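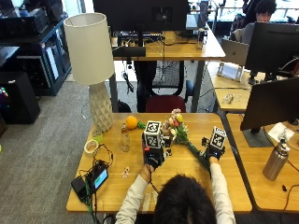 What does Restach do?
We write the house rules for hand-motion recording and robot teaching, and then we work by them ourselves. A person puts on sensor gloves, handles everyday things at a desk, and the recordings go to teams who teach robot hands to do the same. The rules cover how the session is set up, how the wearer is treated, and what gets kept afterward.

About us

Hi, I'm Blandine Deschamps, and I run Restach. I started it after years of cleaning up other people's recordings (my own too, I'm sorry to say) and finding the same troubles over and over. Cables pulled tight across somebody's wrist. Two people using the word "grasp" for two different things. A folder called final_new_2 with no note of who wore the gloves or whether they'd said yes to sharing it.

So I wrote a list and taped it to a wall. The list grew into a booklet we call Pesa, which is 33 pages long at the moment and will probably get longer by June, when we do the yearly rewrite. I love that booklet more than is reasonable! It's in plain words on purpose. If a new person can't read a page over a coffee and then do what it says, we rewrite the page.

We're a small team. Most of us have sat in the wearer's chair, and I do my own hours in it too. I think it makes for better rules – you find out pretty fast that "hold still for calibration" sounds like nothing until your shoulder starts to ache.

How we work

We record at ordinary desks with ordinary things on them. Flowers, lamps, bottles, fruit. A robot that's meant to help in a home or an office has to cope with a messy surface, and a bare table teaches it very little about that. We do have rules about the mess, though. Before a session the operator writes down what's on the desk, and anything moved partway through gets a line in the notes.

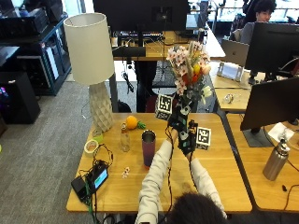

Why do the marker cubes on the gloves need their own rules?
Each cube has a printed pattern that a camera uses to work out where the hand is and which way it's turned. If a cube is loose, dirty or mounted a little differently from last time, the position comes out wrong and every movement after that is wrong with it. Pesa asks for a check of both hands before the first take and again after any break.

Back to flowers for a minute, as I could talk about them all day. A bunch of artificial flowers is one of my favorite things to record. The stems want to slide against each other, the heads are wide and floppy compared with what you're gripping, and people keep changing their hold without noticing they've done it. Our rule for things like that is that the wearer works at their own pace and the operator keeps quiet. No "could you do it a bit slower?" halfway through. If the take is no good we mark it as no good, say why, and do another one.

We keep the bad ones, by the way. Pesa has a whole page on that, and it's the page clients argue with me about the most. They'd like a tidy set with all the fumbles taken out, and I get it, but drops and second tries are worth a lot to the people doing the training. We label them clearly and let the client decide what to leave out at their end.

A few of the house rules

The wearer can stop at any time and doesn't have to give a reason.

A take runs 900 seconds at the very most. Most are far shorter, and I'd be happy if they all were.

After 3 long takes in a row, gloves come off and the wearer gets a proper rest away from the desk.

Cables are led along the forearm with enough slack for a full reach. Test the reach before recording, with the wearer's own arms. (Please don't guess from yours. I'm short and I've caused trouble this way.)

Anybody who could turn up in the background is told before we start, and gets to say no.

Every take has a name, a wearer code, an operator and a note. No note, no delivery.

The full booklet has 86 rules in it if you count the small ones, and we go through it with every new starter over their first couple of weeks.

Who we work with

Gusau was our first client and is still our pickiest, bless them. They build grippers for packing work and came to us with a big pile of recordings that nobody could match up to the right calibration files. We got roughly half of it sorted, and the rest became the reason our file naming section is so strict.

Dauda is the training side of what we do. It's a short course for labs and companies that want to record in their own space, and we either come to you or you come and sit at our desks. You'll wear the gloves, you'll run a session for someone else, and you'll write up your own version of the rules before you go. I don't mind if it comes out different from ours. A warehouse and a flower shop shouldn't have the same page on lighting.

Working here

We take on new wearers and operators a few times a year. You don't need a robotics background. Patience helps, and so does being the kind of person who'll speak up when a strap is pinching. Wearers and operators swap jobs often, and everyone is paid the same hourly rate for both.

If you'd like a copy of Pesa, ask us through the contact page and I'll send it over. And if you spot a rule in there that doesn't make sense, write and tell me – the page on breaks was rewritten after a wearer did exactly that.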